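# Dual citizenship and local office: questions I keep getting

I write a small newsletter about the town of Vernari and its council, and ever since I covered the residency fight my inbox has been one long argument about passports. So here are my answers in one place. I'm not a lawyer, I just read a lot of minutes.

**Didn't you already write about this?**

Sort of! What I wrote about was whether a council member has to *live* in the ward they represent. Passports came up in the comments and then took over. They're separate questions, and our charter treats them separately.

**So what does the charter say about where a member lives?**

You need to have lived in your ward for a full year before filing, and you have to stay there for the whole term. "Lived" is the word that causes all the trouble, because the charter never defines it. Is it where you sleep? Where your mail goes? Where your kids are enrolled? I've heard all of those argued with a straight face at the same meeting.

**Who checks?**

The clerk's office looks at the address on your filing papers and compares it to the voter roll. If the two match, you're on the ballot. Anyone who wants to dig further has to file a challenge, and a challenge needs 140 signatures from voters in that ward. The one in Fallar ward last May came in with 194, so it sailed past that part.

**What happened with the Fallar challenge?**

It went to a hearing, the hearing ran until almost midnight, and the member kept the seat. The council's attorney said a rented room counts as a home if you intend to go back to it. I thought that was a pretty thin reading (I still do), but I can see why they didn't want to throw out an election over it.

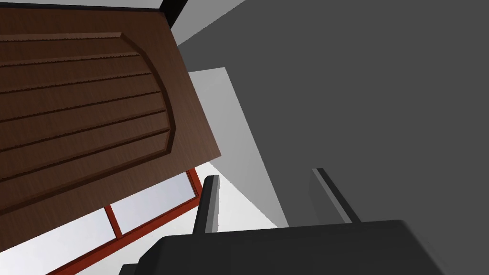 What bugged me more was the timing. The challenge can only be filed in the 27 days after the results are certified, so if a member moves out in year two, voters have no way to raise it on their own. They have to wait for the council to bring it up, and councils aren't known for going after their own people.

**Is anyone trying to fix that?**

There's a proposal from the Inon ward member that would let voters file at any point in the term. It would also spell out what counts as a home - the place where you spend most nights in a year. I like the first half a lot. The second half makes me nervous, as I really don't want the town tracking who sleeps where.

**Do other towns do it better?**

Kelemen, just up the road, asks members to sign a statement every year saying where they live, with a 2,000 dollar fine for lying. It's simple and it's cheap. I can't tell you whether it works, though I do know their meetings are a lot shorter than ours.

**Are you for or against the current member?**

Neither. I've voted for people I disagreed with on this and against people I agreed with. Please stop sending me pictures of cars in driveways!

**How can I weigh in?**

Written comments go to the clerk and get read into the record if you keep them to one page. You can also sign up to speak at the door before the meeting starts. Put your ward on the form or they'll send it back to you.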